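Ticket 2000: Change to operator duties at two-arm bench, Clukholm site
Raised by: Waltora packing section
Assigned to: Jedar automation support
Status: Open, awaiting section reply

Entry 1, 08:15
The section reports that staff on the early shift are unsure who may reset the bench between runs. Before July the same staff packed by hand and arranged their own tables. The written duties have not been revised. Two operators have asked for their grading to be looked at.
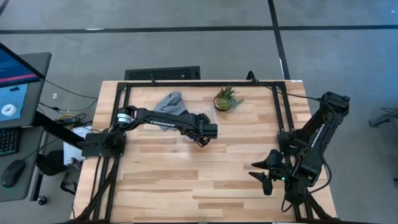
Bench with left arm extended and right arm folded.

Entry 2, 10:40
Support has reviewed the request. The operator on duty may place and remove the cloth, the plant and the container. Cables, rails and arm mountings remain with support. No item is to be moved while either arm is in motion.

The section asked whether toy fruit may be left in the container at handover. This is permitted, provided that the handover sheet says so. 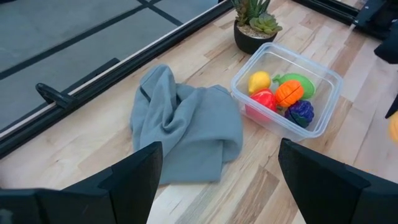 The sheet itself requires correction. It still carries 12 lines for hand packing counts, which operators have been filling in with zeros. Support has asked the Torvik office to withdraw it and issue a shorter version.

Entry 3, 14:05
Grading is outside the remit of support and has been referred to the personnel office. Until a reply is received, operators should record time spent at the bench under "other duties".

Outstanding: revised duties; new handover sheet; reply on grading. The ticket will remain open until the section has confirmed receipt of all documents.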